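Part 3: Hanging and setting up your Tekix roller blind

Updated June 20, 2023
Shares 60 | Comments 6

Okay, so you've got the brackets up from Part 2 and you've got a long tube of fabric lying across the couch. I've put up more of these Tekix blinds than I ever planned to (one for every window in my apartment, and then my sister's place), and this is the part I like best. Set aside an hour for your first one. The second goes a lot faster.

You'll need a stepladder, a small level, a pencil, a Phillips screwdriver and a clean pair of hands. I mean it about the hands. The lighter fabrics pick up fingerprints like crazy!

1. Check your brackets one more time. Lay the level across both of them. If one side is lower, the fabric will creep sideways every time you roll it up, and you'll end up with a frayed edge by October. Loosen the low one, nudge it, tighten it again.

2. Push the chain end into the tube. It's the plug with the toothed wheel on it. It should go in until the collar sits flat against the tube. If it's stubborn, turn it a little until the ridge inside the tube finds the groove.

Note: The chain can go on the left or the right. I like mine on whichever side is farther from the door, but suit yourself. Just decide now, before the fabric is hanging.

3. Push the spring pin into the other end. Give it a press with your thumb — it should pop back out on its own. If it sticks, pull it out and wipe it off. Don't oil it, the oil finds its way onto the fabric.

4. Lift the blind up. Chain end goes in its bracket first, then squeeze the pin and swing the other end into place. You want to hear a click. Tug down gently on both sides before you let go.

CAUTION: Get a helper for anything wider than 60 inches. I tried a wide one alone and wore it like a scarf.

5. Roll it down and look at it in daylight. Stand back across the room for this. You're looking at whether the bottom bar is level with the sill and whether the gaps at the sides match.

If you're swapping out old slatted blinds, I'd leave the ones on the other windows up until you're happy with the first roller. You'll want some shade while you work, and the old brackets are handy to measure from.

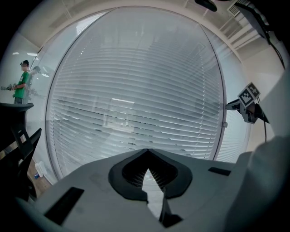 6. Set the stops. Roll the blind down to where you want it to end, then slide the little stop bead onto the chain right where it meets the wheel and snap it shut. Do the same at the top.

Note: The Wima chain that comes in the smaller box uses a screw-on bead. Same idea, just finger tight is fine.

7. Fasten the chain to the wall. Please don't skip this one.

CAUTION: A loose loop of chain is a strangling hazard for small kids and pets. Screw the chain holder to the wall so the loop is pulled snug, and keep cribs, beds and chairs away from it.

8. Run it up and down 5 times, slowly. If the fabric drifts to one side, roll it all the way down, put a strip of masking tape on the bare tube at the side it's drifting away from, and roll it back up. One layer first, then another if you need it.

For cleaning, a dry duster is plenty most weeks. A damp cloth works on the plain fabric, but keep water off the blackout kind — the backing can peel.

Next up is Part 4, fitting the side channels.

6 comments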